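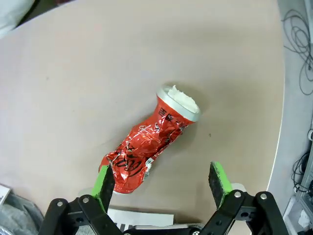

A crushed aluminum can on a tabletop.

The case for cutting interest rates before summer has been made loudly and often over the past few months. I think it is weak, and I think the central bank should hold where it is until the fall at least.

Start with wages. Pay is still rising faster than output per hour in most service jobs, and services are where the stubborn part of inflation lives. Goods prices did most of the work in bringing the headline number down. That was welcome, but it came from shipping costs and full warehouses, and neither can fall forever. Rents, insurance and repairs have barely slowed.

Ximena Zamudio argued in her April letter to clients that the jobs market is about to crack and that waiting means being too late. She points to the drop in temporary hiring, which is fair. Temp work usually goes first. But it has been falling for 10 months now and permanent payrolls have kept growing the whole time. At some point a warning light that stays on stops telling you much.

The other argument is about debt. Companies that borrowed cheaply have loans coming due over the next 12 months, and they will pay more to roll them over. Some will struggle. I don't see why that is a reason to lower rates for everyone. A firm that only works with nearly free money was a poor use of that money in the first place, and the stronger ones locked in long terms when they could.

Savers get left out of this discussion. For years a retired couple with cash in the bank earned close to nothing on it. Now they earn something, and they spend part of it. Faustino Villaseñor calls this a side issue. I think it explains a good deal of why restaurants and travel have held up.

I could be wrong about the timing. If layoffs spread beyond tech and trucking, or if credit card defaults rise for another two quarters, I would change my mind and say so. The bank has plenty of room to move quickly if that happens. Cutting early and then having to raise again would cost more, as anyone who remembers the 1970s can tell you.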